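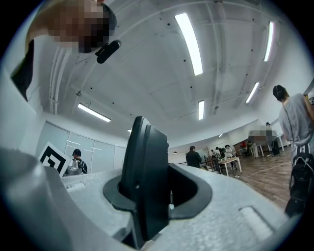 *Figure 4. Long ceiling lights, with the glass wall to the left.*

## 4. Lighting in the Vokirdale Room

Welcome to the part of the Musside handbook that gets read the most, usually by someone standing at the door with a coat still on. The lights in Vokirdale are easy to live with once you've met them, and we'd like your first morning here to be a pleasant one. Please take a few minutes with this section before you start moving desks around.

The ceiling is open, so the beams, ducts and pipes are all in plain view above you. The long fluorescent lights do most of the work. The small round ones farther back give a softer light, and plenty of people like to leave them on by themselves at the end of the day.

### 4.1 Turning the lights on

1. Find the switch panel just inside the door, at shoulder height. It has a row of plain rocker switches and one key switch, which you can ignore.
2. Press the switch marked LONG and give the tubes a moment. A short flicker as they start is nothing to worry about.
3. Press the switch marked ROUND if you'd like the small lights too.
4. Walk once around the room and look at your work surface from the spot where you'll be sitting. It sounds fussy, but glare is much easier to fix before you've unpacked!

> **Note:** Wait 25 seconds before turning the long lights back on after you switch them off. Quick on-and-off switching wears out the tubes.

### 4.2 Placing your desk or table

1. Start with the table lengthwise under one of the long lights, then slide it a little to one side so the light falls over your shoulder.
2. Sit down and tip your head back. If a tube shines straight into your eyes, turn the table a quarter turn and try again.
3. Check your screen, if you use one, for bright stripes. Tilting it forward slightly is often enough.
4. Keep a clear walkway of 4 feet along the glass wall. People do come through with carts, and the glass is a good deal more expensive than the table.

Reflections in the glass get stronger once it's dark outside, and a table that was perfect at noon can feel rather busy by supper time. Iulian Stoica at the front desk has a few freestanding screens to lend - gray fabric, very light, easy for one person to carry - and he's happy to help you choose a spot.

### 4.3 When a tube hums, flickers or goes dark

1. Turn off the LONG switch.
2. Write down which light it is, counting from the door, and whether it was humming, flickering or out altogether.
3. Leave the note in the Ciobanu tray at the front desk, or tell Cheng-en Chien, who looks after repairs. Tubes are normally changed within 2 working days.
4. In the meantime, borrow a Drivholm desk lamp from the supply closet and sign the sheet on the door.

Our tubes are all replaced each May, whether they look tired or not, so a dim one in April may simply be near the end of its turn.

> **Caution:** Do not stand on tables or chairs to reach a light, and do not remove a tube yourself, even if you've done it at home a hundred times.

> **Caution:** Never hang signs, cords, plants or decorations from the pipes or ducts. Freestanding banner poles are in the supply closet, on the left behind the folding chairs.

### 4.4 Last one out

1. Turn off ROUND, then LONG.
2. Unplug any borrowed lamp and return it to the closet.
3. Pull the door until you hear the latch click.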